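The Narari Papers

I'd had the flat on Contreras Street for all of a fortnight when I decided the boiler was out to get me. It was February, and it did this thing at night, a sort of cough and then a long sigh, like my gran getting out of a car. The landlord lived in Istitz and answered letters, only letters, and his last one had said: it is a very good machine, please consult the papers.

So I went looking for the papers. They were in the drawer under the oven, beneath a roasting tin and 25 takeaway menus for places that had shut (I did ring one, just in case, and got a dentist). I carried the lot to the table and moved the butter.
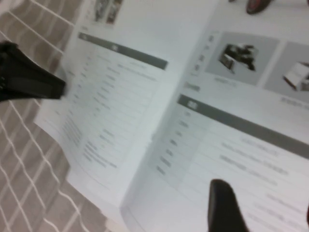 The papers, on the good tablecloth.

Well, it was all tables. Rows and rows of them, a little label on one side and a long answer on the other, and me with my tea going cold trying to find anything that looked like a cough. I don't read Chinese. I did two years of German and can ask for a stamp. But I'd made up my mind to be a person who sorts things out, and a person who sorts things out doesn't give up at the first table, so I got my phone and the big dictionary from the charity shop (447 pages, smelled of soup) and started copying out characters on the back of an envelope.

My plan was to learn the words as I went, the way you pick up the names of neighbours. By nine o'clock I had moved down to the floor, where there was more room for the dictionary and the envelopes and the toast. One sheet had a nice little red bar by its heading, and I was so pleased when I got the word in the dark band underneath. Category! I said it out loud. The boiler sighed. I wrote it on my envelope and underlined it twice, then had a lie-down on the tiles with my coat over me and thought about categories.

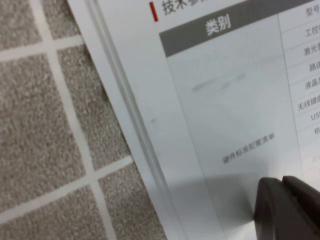

My mother rang in the middle of all this, as she does, wanting to know if I was eating. I said I was translating. She said was that a yes or a no, and then told me at some length about a man in Vokov who had slept next to a faulty boiler for 289 nights and woken up perfectly fine every time but gone right off his wife. I asked what the moral was and she said did there have to be one. While she talked I ran my finger down the side of the sheet, where there was a clear, shiny sort of strip, and told her that whoever had kept these papers had kept them properly. "Then they'll have kept the boiler properly," she said, and went to see to her pie.

It was such a sensible thing to say that I was annoyed for a good ten minutes.

I went back up to the table after that, and got the second word, the one for specifications. I was very taken with it. I must have copied it out 100 times, across two envelopes and a gas bill, until it stopped looking like a word and started looking like somebody carrying shopping.

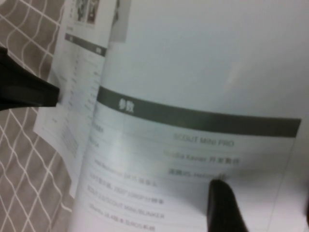 And somewhere in there, past midnight I should think, I looked up and noticed I'd been hearing the cough and the sigh for hours without minding. Cough, sigh, turn the page. It was company, really. I told it the word for category and it sighed, and I told it the word for specifications and it coughed, and I thought, all right, we'll do another one and then bed.

In the morning I wrote to the landlord in Istitz. I said I had consulted the papers and it did seem a very good machine, and could he tell me, when he had a minute, what any of it meant.

He wrote back within the week. He said he had no idea, he had never owned a boiler from abroad, and the papers had come with the oven.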